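Ticket: Territory rebalance leaves accounts unassigned after quota sync
Product: Eswood Territory Planner
Module: Quota Alignment
Priority: 2 (High)
Status: Resolved, monitoring
Opened: Fri 12 November

Problem
After the nightly rebalance, 189 accounts in the Dunstan region show no territory owner. Quota totals for the region are lower than the revenue plan by the value of those accounts. The Grosham region was rebalanced in the same run and is correct.

Steps to reproduce
Open the Dunstan model and select Rebalance by Potential.
Set the cap to 2,000 accounts per territory.
Run the sync to Quota Alignment.
Filter the account list by Owner = blank.

Expected: every account has one owner.
Actual: accounts in the Apparel and Home Textiles segments are blank. Other segments are filled.

Log extract
INFO rebalance started, region DUNSTAN
WARN segment key not found, row skipped
WARN segment key not found, row skipped
INFO rebalance finished with warnings
INFO quota sync started
INFO quota sync finished

The sync does not read the warning state of the rebalance job. It takes the finished flag as success and writes totals without the skipped rows.

Update 1
Compared segment tables between the two regions. Grosham uses the current key format. Dunstan was loaded from the old Hudenwood export, where segment keys have 4 characters. The current format has 6. Most segments were mapped during import. Apparel and Home Textiles were not in the mapping file.

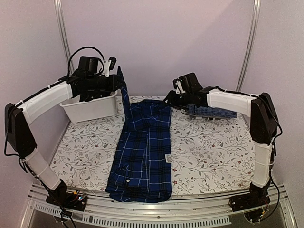
Apparel segment: folded plaid shirt, two-arm station.

Update 2
Added the two missing segments to the mapping file and reran the import in the test workspace. Rebalance finished with no warnings. Blank owner filter returns zero rows. Regional quota total matches the revenue plan.

Manual overrides are lost when the import is rerun. Export the Overrides tab first and load it again after the rebalance, before the quota sync.

Resolution
Mapping file corrected in production. Dunstan rebalance and sync rerun in that order. Overrides restored from export. Customer confirmed totals on the regional dashboard.

Open items
Sync should stop when the rebalance job ends with warnings. Change request logged, planned for the January release.
Check other models loaded from Hudenwood exports for short segment keys.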